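Newsletter no. 513, 6/6/20

Well, the sourdough starter is dead. I left it on top of the fridge with the lid screwed down tight and I'm not going to go into what the kitchen smelled like. Thank you to everyone who wrote in with advice after the last newsletter, and sorry to the people who sent flour.

So I'm back to the thing I know a little about, which is seeds. More to the point, which seeds you can still put in the ground now and get something to eat from before the cold comes. I had more mail about this than about anything else this spring, and most of it came from people who have never grown a bean in their lives and suddenly have a lot of time at home. Welcome! You picked a good year for it and a terrible year for buying seed. Grinach stopped taking web orders twice in April, and when I did get through, half my basket said "back in August."
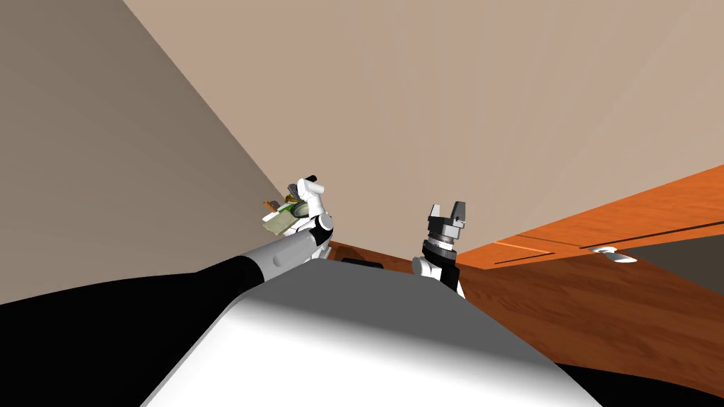 IN THE GARDEN

Start with bush beans. I know, everybody says that, but they say it for good reason. You push them an inch down into warm soil, you water them, and in a week or so there's a row of little bent necks coming up. I'm growing a yellow one this year that came in a plain envelope from Siiri Toivonen with "Bai, good, trust me" written on the flap. I can't find Bai in any catalog I own, and I own too many catalogs. Siiri says her aunt always called it that and she never asked why.

Plant a short row now, then another short row in two weeks, and keep going until the middle of July. Last year I put the whole packet in on one afternoon and we ate beans at every meal, and then we had no beans at all. My sister still brings it up.

Zucchini is fine to plant now too, and you want one plant. I mean it. If you're feeding a big family, two. People always think I'm joking and then they're out after dark leaving bags on porches.

Cucumbers, yes. Basil, yes, loads of it, right next to the kitchen door if you can. Carrots you can sow now for fall, but they are slow to come up and the top of the soil can't be allowed to crust over in the meantime. I lay an old board over the row and lift it every morning to check (take it off the minute you see green, or you'll have long white threads that flop over and die). I learned that from the back of a Standov packet, the old kind with all the tiny print. The new ones just have a big carrot and a website.

What I wouldn't start from seed now is peppers or tomatoes. It's too late where I live, and probably where you live, unless you're a good ways south of me. Buy the plants. The hardware store has its racks out in the parking lot and you can go early before there's a line. Look underneath the pot, and if there's a thick mat of roots poking out the bottom, pick a different one. I also go for the short stocky plants over the tall ones with flowers on already, even though the ones with flowers look like a better deal.

About dirt. Several of you asked whether you need to buy those bags of raised bed mix, and for most things in the ground, no. Loosen what you've got, pull the worst of the weeds, spread some compost on top if you have it. If you're growing in pots then yes, get a proper potting mix, because garden soil in a pot turns into a brick by July. I tried to save money on that once with a whole row of buckets on the driveway. The buckets are in the garage now, holding tent poles.

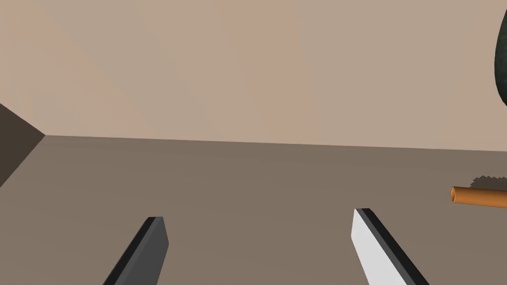

Drahomíra Hudec wrote to tell me I'm wrong about thinning. Her view, and she put it strongly, is that I've been telling people to thin their lettuce far too early and far too hard, and that in her garden she lets it come up thick as a lawn, cuts it with scissors when it's as tall as her hand, and lets it grow right back. She gets 4 cuttings out of a patch that way. She'd also like it known that she has never once in her life pulled up a healthy seedling and dropped it on the path, and that she thinks it's a sin.

Okay! I tried it on half the bed and I have to say it's a lot less work. The trick seems to be the kind of lettuce. The loose-leaf ones don't mind being crowded, and the ones that are supposed to make a head just sulk. I used Nondetti, which is a frilly red one with a bit of bite to it, and I've had one good cutting off it so far. I'll report back on the second. It does want shade in the afternoon now that we're in June, so mine has a bedsheet clipped over it on two tomato stakes, and from the street it looks like I'm hiding something.

I still thin carrots and beets, though. You have to. A beet with another beet's elbow in its side never gets bigger than a marble. And the beet thinnings are the best salad of the year, so I don't feel bad about it at all.

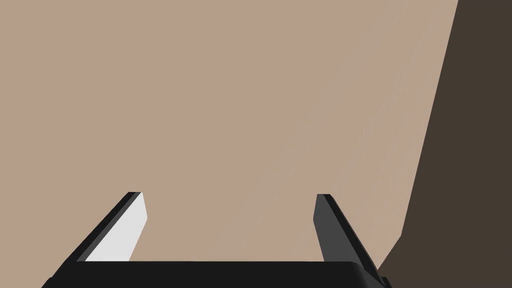

A word on watering, then, before I let you go. Deep and not too often is what the books say and I agree with the books, except for seeds that haven't come up yet, which want a light sprinkle every day, twice if it's windy. After they're up and have real leaves you can back off. Stick your finger in the soil up to the second knuckle. If it's dry down there, water. Mornings are best. I do it in my robe and the neighbors have gotten used to me.

Next time I'll get into slugs, and I want to hear your methods, including the disgusting ones. Seed swap envelopes can still go in the box on my porch, and please write the name of the thing on the outside. I have three from last fall marked "the pink ones" and I'm planting them all along the fence this weekend to find out.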